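Search the site
Go

How Do Wheels and Bearings Make Things Easy to Spin?

April
By Geetha Poojary

Ever push a heavy box across a carpet? Hard work! It drags, it grumbles, it stops. That drag is called friction. Two things rubbing together and slowing each other down.

Now put the same box on round pencils. Push. Off it goes. Rolling makes way less friction than sliding does.

People worked this out a very long time ago. Logs under heavy stones. Then wheels. But a wheel has to turn on something, usually a rod called an axle, and the wheel rubs on that rod. So friction sneaks back in. Squeak squeak.

The fix is little steel balls. Put a ring of them between the wheel and the axle and now the balls roll insted of the parts rubbing. That's a ball bearing. Skateboards have them, and bikes, and fans.

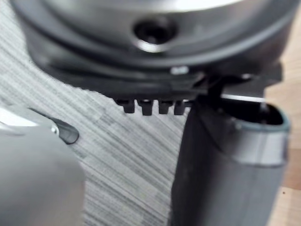
Round shapes up close, with ridges and a hole.

Grease helps too. It makes a slippery layer so the metal parts don't scrape. Dirt does the oposite. Sand in a skateboard wheel = slow skateboard.

Big things need big bearings. The old swing bridge at Drullthorpe turns on a ring of rollers, and it weighs up to 400 tons. One motor turns the whole thing.

Try it at home: set a heavy book on the table, give it a push. Then put 7 marbles under it, spread out, and push again. Gently! Keep marbles away from little brothers and sisters.

More to read
Why Is Ice Slippery?
The Drullthorpe Bridge: How It Turns
What Is a Gear?
Levers, Ramps and Pulleys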